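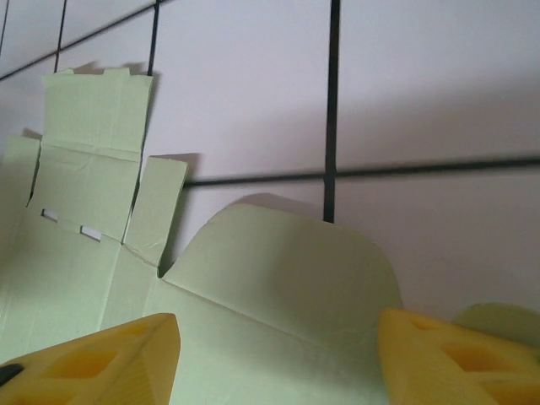
浅绿色飞机盒总是折不方正，有什么办法？

雷梅迪奥斯（Remedios Valcárcel） 发表于 2021年12月21日

我在网上卖手工皂，十月份换了一批浅绿色的瓦楞纸飞机盒，一次买了300个，平板发货，要自己折。现在遇到两个问题。

一是侧面的翻边折过去以后会弹回来，插舌对不准插口，硬塞就起皱。二是盖子合上以后前面翘起一条缝，贴了胶带才压得住，不好看。

我是在铺瓷砖的台面上折的，地方够大，就是有点滑。盒子是在Prendolano买的，克重页面上写的是300克。请问是我折的顺序不对，还是纸的问题？

浏览 389

Zinash Adugna 的回复

多半是顺序和压痕的问题。我在Mekonnen仓库打包过两年，用的也是这种一体成型的盒子，我们是这样折的：

先把整张纸板摊平，印刷面朝下，没有印刷就看压痕，凹进去的线一般在里面。所有折线先预折一遍，每条都折到底再放开，用尺子边或者勺子背压一下。

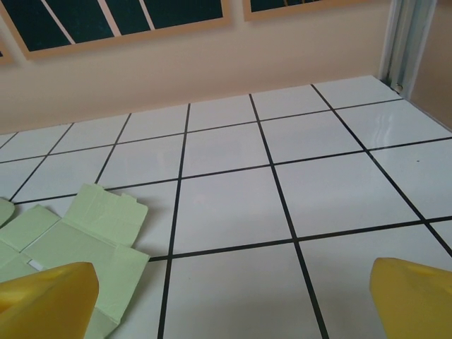
摊平的时候不要让折线正好落在瓷砖缝上，压的时候受力不匀，线会跑偏。下面垫一块切割垫或者旧毛巾就不滑了。

然后立后墙，把两边的小耳朵往里收，再立侧墙。侧墙是双层的，外面那层翻过来要包住小耳朵，底下的卡脚对准底板上的小孔按进去，听到一声响才算到位。你说弹回来，应该就是卡脚没进孔。最后折盖子，先把盖子两侧的防尘翼往里折，再把前面的插舌插进去。

盖子翘缝，看看里面是不是装得太满。皂上面再垫碎纸的话，离盒口留8毫米比较合适。

匿名用户 的回复

换厂家吧，便宜的都这样。我买Dunix的没出过问题。

小满手作 的回复

补充一点，纸板受潮也会软，折出来边是鼓的。我有一包放在阳台，266个里面挑出来不少不能用的，后来都放屋里柜子上，原包装不拆，用多少拿多少。

已经起皱的插舌可以用剪刀把两个角修圆一点，好插很多。胶带不建议贴，撕的时候会带掉一层纸。

雷梅迪奥斯（Remedios Valcárcel） 追加

谢谢，确实是卡脚没按进去，我之前以为那几个小孔是透气用的。预折以后盖子也平了。太满的那几盒我再减点碎纸试试。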